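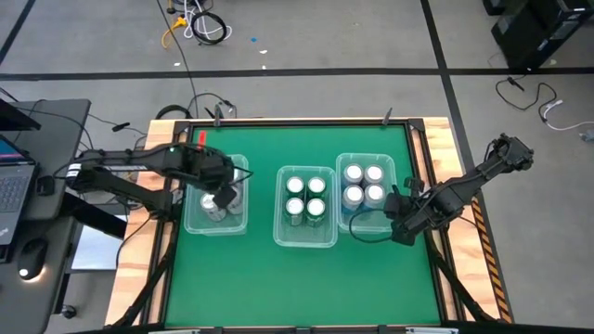
Manikandan Ramasamy
Packaging and materials engineer, Veltunum

Short thread on aluminum beverage cans, mostly the parts people get wrong when they set up collection at a plant or an office.
August 19, 2025

1/ A can is two alloys. The body is a 3000-series sheet, with manganese as the main addition. The lid is a 5000-series sheet, with more magnesium. They are joined by a double seam and nobody separates them before melting.

2/ The lid has to be stiffer because it is flat and has to hold pressure. The body gets its strength from its shape. Open the can, lose the pressure, and the side wall dents under a thumb.

3/ When whole cans are melted together, the mix has too much magnesium for body sheet and too little for lid sheet. Some magnesium burns off in the furnace. The rest is corrected with primary metal or other scrap. Most recovered can metal goes back into bodies.

4/ Every can has an inside coating, a thin polymer layer sprayed on and cured. Without it, acidic drinks would attack the metal. The coating and the outside ink are burned off in a decoater before melting.

5/ Moisture is the real problem in a bale. Water under molten aluminum flashes to steam and can throw metal out of the furnace. Drain cans before they go in the bin. A quick rinse is fine. Leave them upside down on a rack if you have one.

6/ Crushing: ask your hauler first. Flat cans save space, but optical and eddy current sorters are tuned for certain shapes, and a fully flattened can may travel with the paper on a mixed line. If aluminum is collected alone, crush all you like.

7/ Steel food cans do not belong in the aluminum bin. A magnet on a string settles any argument. At Prultudstead we hung one at each station and the rejected loads stopped by January.

8/ Leave the tab on. It is the same alloy family as the lid, and loose tabs fall through the screens.

9/ Storage: 30 bags was our limit at Jukimdale before the wasps found them. Pickup is now every 6 days in summer. Refugio Aguirre set that schedule and it has held.

10/ Brisa Magaña asked whether shrink-sleeved cans are a problem. Yes. The plastic sleeve adds smoke and load at the decoater. Slit it and pull it off. Printed cans need nothing.

11/ Next thread will be on seam inspection, with the cross-section method Pankaj Mittal uses. Send questions before then.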